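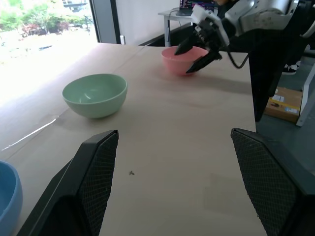 Ticket 1326
Queue: Facilities / Platard, upstairs room
Subject: cardboard cover on big table, seam lifting + glare by window
Status: open, waiting on parts
Priority: low (was medium)
Opened: Thursday, October 23, 2025

Problem as reported
Beige cover on the big table isn't lying flat where the two panels meet. Bowls catch on it when you slide them across. Also hard to see the window end in the morning, everything goes white up there.

Wanted: flat top, no catching, and a decision on the table covering before we order more of the same stuff.

Setup
Table by the window, cardboard sheet on top, panels butted together. Bowls are the three plastic ones, blue, green, pink. Polat set, the wide rim kind. Cover went on in July, same roll of tape as the Skella shelves.

Log

09:10 – Looked at seam. Runs across behind where the blue bowl usually sits. Shiny line on it when the sun is low. Pressed it down w/ thumb, stays down maybe a minute then comes back up at the window end.

09:25 – Slid each bowl over it, empty, slow. Green goes over fine. Blue catches. Pink catches but only going toward the window, not coming back. So one panel is sitting higher than the other. Makes sense.

09:40 – Checked the bowls in case it's them. Turned blue over, small burr on the foot ring, leftover from the mold I think. Green has none. Pink has a tiny one. Filed blue down with an emery board, 5 strokes, wiped it. Catches less. Still catches.

10:05 – Tried weight on the seam. Two Plultus catalogs and the tape dispenser. Leave until after lunch. DO NOT MOVE, note on top.

10:15 – Table level? Put the short level on it both directions. Fine lengthwise. Little low at the corner nearest the chair, not enough to matter, a bowl doesn't wander. Skip.

13:20 – Weights off. Flat for now. Blue and pink both slide clean in both directions. Not closing yet, it did this last time too and was up again the next morning.

13:30 – Found what I think is the real cause. Tape is only on the top side. Nothing underneath, so the edge curls when the sun gets on it all morning. Window end gets the worst of it and thats the end that lifts.
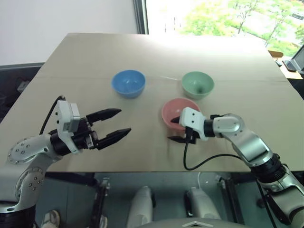 13:45 – Moved the bowls out of a straight row so none of them sits right on the seam, one forward of the other two. Please keep them off it till this is fixed. Somebody keeps lining them up along the seam becuase it looks neat, and then the rim gets bumped and the whole panel shifts.

14:00 – Glare. No blind on that window, only the trees outside, and they don't block much before noon. Matte cover would help more than a blind probably. The cardboard itself is OK, it's the tape that shines. Paper tape instead of the clear stuff?

14:10 – Small dark mark on the top. Tried dry cloth, no. Damp cloth, no, and it started to fuzz the surface so I stopped. Leave it. Don't scrub, you'll go thru the top layer.

Parts needed
Paper tape, wide, matte, 1 roll
Double-sided for underneath, 18 mm
One spare panel if Plultus will sell a single. Min order last time was 31 sheets, too many, no place to put them.

To do
Lift window-end panel, double-sided under both edges, press, weights overnight
Strip old tape (warm it first or it takes the face off the cardboard)
File the pink bowl same as the blue
Recheck slide both directions, first thing, before the sun is off the table

Workaround until then
Pick the bowls up, don't slide them. If the seam is up, catalogs on it over lunch buys you an afternoon.

14:30 – Asked Plultus re: single panel. No reply yet. Leaving ticket open.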